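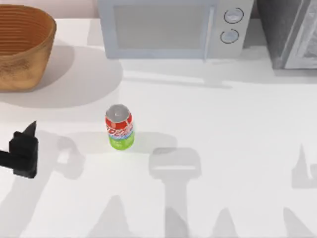

Counter, microwave, one soda.

My landlord's water bill arrived with my name on it, and it said $902. I live alone. I own one plant.

So I called Candgate, the company that reads the meters, and spent 22 minutes listening to a flute. Then I got Leonilde Valente, who was lovely and asked if I had recently filled a pool. I'm on the third floor. She said she still had to ask.

The meter number on the bill ended in 604. Mine ends in 106, which I know from lying on my stomach in the basement with a flashlight in my teeth. Leonilde told me to send a photo of it, then a photo of the bill, then a form saying the photos were mine. The form had to be mailed. With a stamp!

The new bill came in June. It was for the right meter and the wrong person — someone called Custódio Torres, who owes a very reasonable amount. I'm tempted to just pay it for him. I've bought the stamp already.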